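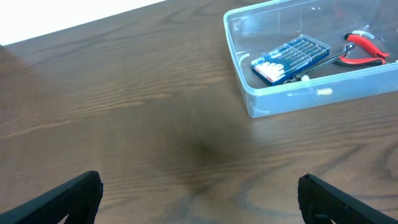 Hanna Orrell
Course tutor, Small Business Evening Course, Truleo

Handout 4: Stock records and reordering

Last updated September 20, 2025

Stock is anything the business has bought and still holds. It ties up money until it is sold or used. A stock record needs an opening figure, a list of what came in, a list of what went out, and a closing figure. The closing figure for one month is the opening figure for the next.

Our practice firm is Fadinen, a shop selling door and window fittings. It opened July with 214 hinges. It bought none and sold 28, so the record should show 186 at the end of the month. If the shelf count is lower, look first for sales that were not entered, then for items used in the workshop.
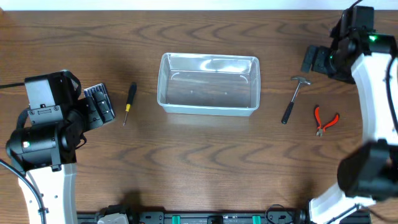

Items used in the workshop are the most common gap. They are taken off the shelf without a till entry, and they still have to be paid for. Enter them on a separate sheet at cost price and total the sheet once a month.

The reorder level is the point at which you place a new order. Work it out from weekly use and the time the supplier takes to deliver. If Fadinen uses 12 packs of screws a week and Kiss delivers in three weeks, the shop will use 36 packs while it waits. Add a small reserve on top. 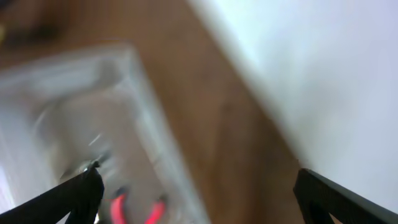 Storage affects how well the count is done. Keep one product to one place, put the code on the shelf and leave older stock at the front. Small parts are easier to check in a clear plastic container like this one than in a closed cardboard box. Write the reorder level on the label as well as in the record.

Value stock at what you paid for it, or at what you could sell it for if that is lower. Fadinen's closing stock cost 3544 pounds. Of that, 966 pounds is old brass handles that would now fetch 400, so the figure for the accounts is 2978.
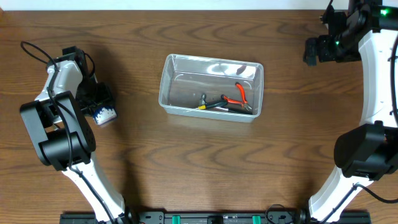
Tools kept for your own use are equipment and go in a different part of the accounts. Do not add them to the stock total.

For next session: complete the Brodetti sheet, both sides, and bring a calculator.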